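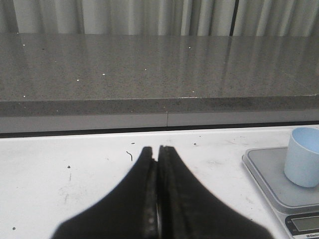
Melahat Dağdelen told us that white tops "always look dirty by Wednesday," and most of the Malitz households agreed. Figure 3 gives one such top, matte off-white with small dark spots and light gray smudges, set in front of a speckled gray counter with a glossy finish. We logged marks on 19 work surfaces over 5 weeks, 2598 in all. Scuffs and spots were coded separately. Marks under 50 mm from a back edge were left out of the totals in Section 4.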